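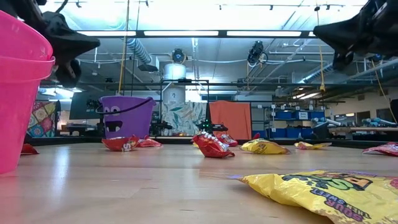
Stevance, the high street sweet shop chain with more opinions on fudge than is healthy, today announces the Prollthorpe Fair Shares Campaign, a month-long effort to settle how the town divides its Halloween sweets. It begins in October and involves 36 streets, 3 primary schools and one church hall with unreliable heating. Anyone who has brought up two children will know the problem. Put two buckets on a table, one hot pink and one purple with a cartoon face and an open mouth full of teeth, add some packets of sweets, and you have the makings of a dispute that will be mentioned at weddings. Stevance would like to help, and would also like to sell some sweets.

The campaign follows a survey the company ran in its Prollthorpe and Rutherford shops over the summer. Customers were asked how the haul is divided at home once the costumes are off. There were 300 replies, several of them continued on the back. The most common answer was "the eldest does it", usually in the handwriting of the eldest. Other methods included weighing, swapping by flavour, drawing straws, and a system from one household in Rutherford that ran to two sides of paper and had an appeals process. A fair number of parents admitted to a handling fee, payable in toffee.

"We went in expecting a bit of light-hearted fluff for the window display," said Karabo Shezi, who looks after community work at Stevance. "What we got was grievances. One lady wrote in about a sherbet fountain she lost to her brother before decimalisation. She knows where he lives and she has not let it go. We felt we had a duty, or at least a marketing budget."

Each street taking part will receive a free Fair Shares pack. Inside are a set of swap cards, a poster for the front window and a short printed guide called Who Gets the Green Ones. The guide sets out a simple table of exchange, so that a child can see at a glance what a chocolate bar is worth in chews. Stevance accepts that the value given to coconut will upset some people. It has been discussed and it is staying where it is.

Houses that want callers can put the poster up from 5pm. Houses that don't can turn the poster round, where they will find the words "Not tonight, thank you" in the same cheerful lettering. The company tried out a sterner version in the Rutherford shop and it put people off buying nougat.

There will also be a Grand Swap at Prollthorpe church hall, for children who have ended the evening with a bucket full of something they can't stand. Doors open at 10am on the first morning of the half-term break. Entry is free, tea is not, and coats are advised for the reason given above. Sweets must still be in their wrappers. A separate table will be set aside for sweets containing nuts, and a grown-up must come with every child under eight. Grown-ups who come without a child will be asked, politely, what they are after.

Packaging for the campaign has been designed by Cilteo, the Rutherford print firm responsible for the Stevance paper bag, which has been on the high street for 40 years and splits in the same place every time. Cilteo says the new packs are made from recycled card and can go in the household recycling once everyone has stopped arguing.

Any sweets left behind at the end of the Grand Swap will go to the Prollthorpe food bank, if sealed and in date. Past experience at Stevance suggests this will be mainly liquorice. The food bank has been told and is being very good about it.

"I've been asked whether a sweet shop should be telling families how to share," Shezi added. "Probably not. But my own two are nine and eleven, and last year the talks went on until bonfire night. If a bit of printed card gets me one quiet evening, I'll call the whole thing a success and so will my boss, because I'm writing the report."

Packs can be collected from either Stevance shop from the last week of September, while they last. Streets wishing to take part should choose one resident to sign up for everybody. How that person is chosen is a matter for the street, and the guide does not cover it.

Notes for editors

Stevance is a family-owned confectioner with shops in Prollthorpe and Rutherford. Interviews with Karabo Shezi can be arranged through the Prollthorpe shop during opening hours, though not between 3.15pm and 4pm, when the schools come out. Copies of Who Gets the Green Ones are available to the press on request. Samples were available as well, until the office found them.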